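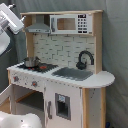
Play kitchen cell at Greenwood, the arm up by the range hood.

Threads > Work > Automation

1/ ok so the arm is on play kitchens now. 500 a week is the target, Povilas and me used to check every hood and faucet by hand

2/ my wrists like it. my brain, not sure yet — lots of standing and wathcing

3/ Nuwan got moved to packing. same pay, he asked twice

4/ they want two of us trained to reteach it by April. I put my name down. no idea if thats extra money

5/ breaks over, more tonite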